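Keep the Small Schools in the Bracket

The state association will vote in July on whether to cut the football playoffs from 32 teams to 16 in our class. I think it should leave them alone, and I say that as someone who has covered plenty of lopsided first-round games.

The case for cutting is easy to follow. Top seeds win big in the first round. Starters sit by halftime. Travel costs money, and a team with two wins doesn't have much business playing in November. Coaches at the larger schools say they would trade that game for a week of rest.

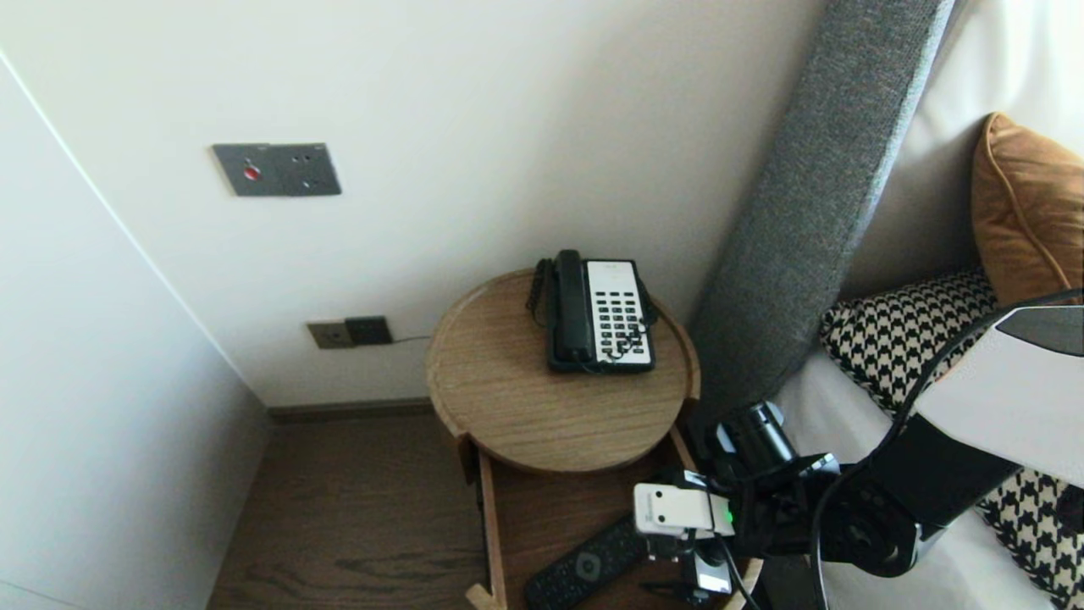
What the first round means in Tarnness

Tarnness High has 217 students. Last fall it went in as one of the lowest seeds and drew Hotovow, on the road, four hours each way. The team stayed overnight at a motel and lost by 31. On paper that is the kind of game the proposal wants to get rid of.

But the school sold 752 tickets to its last home game, when a playoff spot was on the line. A normal gate there is less than half that. The money paid for the bus and most of the motel, and what was left went toward helmets. Take away the spot and that last game is two losing teams finishing out a schedule.

The players also got another week of practice. For a program that dresses 24 kids, five more days with the sophomores and freshmen taking real snaps is worth a lot. Big programs get those weeks every year. It is part of why they stay big programs.
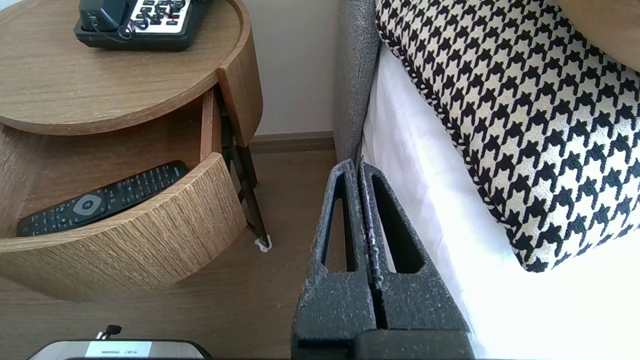 Fix the seeding first

If the blowouts are the problem, look at how the games get made. The current system rewards conference finish and pays no attention to schedule. Dristimeck played in the weakest conference in the class, finished second and hosted a game. Yao lost three times to teams that reached the semifinals and had to travel. A plain points system, with credit for who you played, would have moved both of them and given us closer games.

The association could also let neighboring schools meet in the first round, even if they share a conference. Hotovow has a stadium that seats nearly 900, and it was half empty for the Tarnness game. A team from 30 miles away would have filled the visitors' side.

Try those two changes for a couple of seasons. They cost very little, and the bracket can still be cut later if the scores don't come down.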